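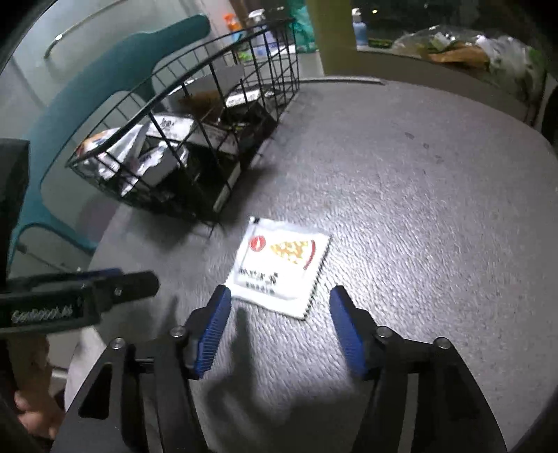

Die Schublade der kleinen Tütchen

Jeder Haushalt hat sie, meistens zwischen Besteck und Geschirrtüchern: die Schublade, in der Ketchup, Sojasoße, Zucker und Chiliflocken vom Lieferdienst auf bessere Zeiten warten. Bei uns lagen darin zuletzt 44 Portionen Senf. Wir essen kaum Senf.

Aussortieren
Alles auf den Tisch kippen und durchsehen. Was klebt, kommt weg. Was aufgebläht ist und feuchten Inhalt hat, kommt ungeöffnet weg, auch wenn man gern wüsste, wie es innen aussieht. Bei trockenen Gewürzen ist Luft in der Tüte normal.

Ohne Datum
Auf einzelnen Portionen steht oft keines, es stand auf dem Karton, und der steht beim Wirt. Ich schreibe den Monat mit Filzstift auf ein Schraubglas und werfe alles hinein. Nach einem Jahr wird geleert, ohne Abschiedsrede.

Kräuter und Chili
Oregano aus der Tüte riecht nach dem Öffnen schnell nach Pappe. 20 Sekunden in der trockenen Pfanne helfen, danach sofort in die Tomatensoße. Chiliflocken bitte nicht rösten, außer man möchte die Küche für sich allein.

Sojasoße
Neun Tütchen ergeben mit etwas Honig und Knoblauch eine brauchbare Marinade für ein Blech Gemüse. Die Tütchen vorher abwischen und mit der Schere öffnen. Die Zähne sind für das Gemüse da.

Zucker
In ein Glas mit Deckel umfüllen. Ist er hart geworden, klopft man die Tüte vorher auf die Arbeitsplatte, am besten nicht um 9 Uhr am Sonntag.

Mein Nachbar Hipólito Quiroga bewahrt seine Bestände in einem alten Eierkarton auf, nach Schärfe sortiert. Ich habe das nachgemacht, und es hielt bis Dienstag. Seitdem bestelle ich mit dem Vermerk »ohne Soßen«. Der Senf kommt trotzdem.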